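When the arm goes in

I have been on the packing side at Sellska for nearly seven years, and I still remember Ramesh Pandey teaching me to fill a tray without looking down. So when they told us in July that station 35 would go to a robot arm, I went home and baked far too much bread, as I do.

Well! It has been gentler than I feared (so far, anyway). Umesh Bisht now spends his mornings on the simulation, trying out moves on a screen, and he keeps calling Ramesh over to ask how a person would reach for this or that. Ramesh pretends to grumble, but he has pulled up his own chair. My wrists are glad of the change, and I do miss the chatter.

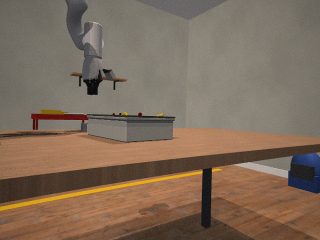
The arm over the gray container in Umesh's simulation, gripper fingers just a narrow gap apart.

We get our new shifts next week, and I'm hoping to keep my mornings.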